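Lidetow's Shared Kitchen Reopens in February With Room for More Cooks

LIDETOW — After a long and rather chilly winter of packed lunches and borrowed stoves, the shared kitchen on Stavora Street opens its doors again in February, and the people who cook there could hardly be happier about it.

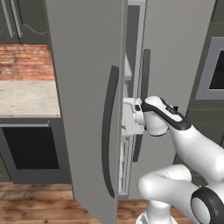
A gray French-door refrigerator with its left door open, in a computer-rendered kitchen.

The kitchen, known to most of the neighborhood simply as Stavora, closed last fall when the old floor began to sag near the sinks. What was supposed to be a few weeks of patching turned into a much bigger job once the boards came up and the builders found pipes that had been dripping quietly for years. Regulars will remember the bucket that used to sit under the second sink (it had been there so long that somebody painted flowers on it). The bucket is staying, we're told, but from now on it will hold wooden spoons.

The new floor is down, the plumbing has been replaced from the street to the taps, and the wall that used to divide the cooking room from the little pantry is gone. That last change makes a surprising difference. On a busy evening the old room could feel like a bus at rush hour, with everyone holding hot pans over their heads and calling out warnings, and now there is space to pass behind a person at the stove without either of you having to breathe in.

Stavora has 110 households on its books, many of them from the apartment buildings along the canal, where the kitchens are small and the ovens smaller. Members pay $80 a season, which covers gas, soap, and the use of the big stockpots, and they sign up for cooking hours on the sheet by the door. The sheet survived the renovation too. There was some talk of moving everything to an online calendar, but the members who came to the fall meeting were fond of the pencil on its string, and the pencil won.

Most of the money for the work came from the Kárason bakery, which has had its shop across the street for as long as most of us can remember and which gave the proceeds of its holiday cardamom buns to the repairs. A soup supper in the school gym brought in more, with 406 bowls served in one evening — a number that still makes the soup crew a little weepy, and not only from the onions. Ultunix, the hardware store on the corner, supplied the tile at cost and lent out its van whenever it was asked.

The Saturday bread class will return in its old form, with a second class for beginners if enough people want one. The canning group hopes to be back in time for rhubarb, and the after-school cooking club has moved its start to 4 p.m. so that children coming from the far side of the canal can make it without running.

Opening day begins at 10 a.m. with coffee and buns, and the stoves will be lit at noon for a shared lunch. There are seats for 100, and anyone from the neighborhood is welcome, member or not. Please bring a bowl and a spoon from home if you can, and a dish to pass around if you feel like cooking. New members can sign up at the door all afternoon.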